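Stanciu Birth Chart Journal, second edition

I bought the Stanciu journal after two years of keeping my charts in loose folders. It is a hardcover workbook for people who already cast their own charts and want one place to write them up. It is not a course, and a beginner would need a separate book on houses and aspects.

There are 14 blank wheels at the front, then dated transit pages, then a long notes section. The wheels are a good size. I can fit degrees and minutes beside each planet without my writing running into the next house. The paper takes fountain pen well enough, although a heavy marker will show on the other side.

The transit pages are less useful. Each one has a single line for the Moon, and anyone who follows the Moon closely will run out of room by the second week. I have started using the margins. Chathurika Dewan, who runs the study group I go to in Pornley, had the first edition and tells me the Moon line was the same there, so I don't expect it to change.

The ephemeris tables at the back are set in very small grey type. I checked the August positions against my own software and found no errors, but I needed a lamp and my reading glasses to do it. The colour coding for the elements is easy to learn, and the ribbon marker has held up after 11 months of daily use.

I also tried the Flotia planner, which is cheaper and lighter. Its wheels are too small for my handwriting and it leaves out Chiron altogether. If you only track your Sun and rising signs, it would do the job.

I would buy the Stanciu again for the wheels and the binding. My next one is already on order.
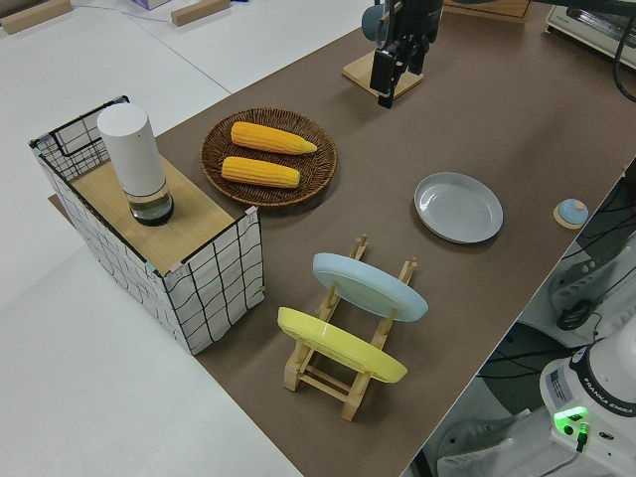
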